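Gripper width jumps when holding a clear bottle

Jamie Fairclough
September 2026

I read finger width from the two markers on the gripper plates and feed it to the policy as an input. With clear plastic bottles the width drops to zero for 3 or 4 frames, then comes back. Opaque objects are fine.

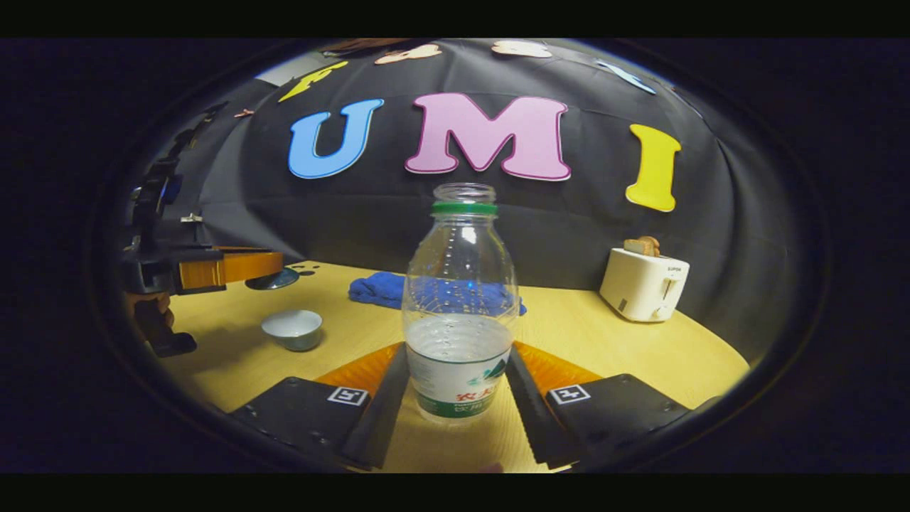 I already tried lowering the detection threshold in Hebden. It made no difference.

Gemma Staniforth

Check whether you lose both markers or only one. If one stays, use its distance from the center line and double it. If both go, interpolate. Don't write zero.

Dunier

same thing here, turned up exposure and it went away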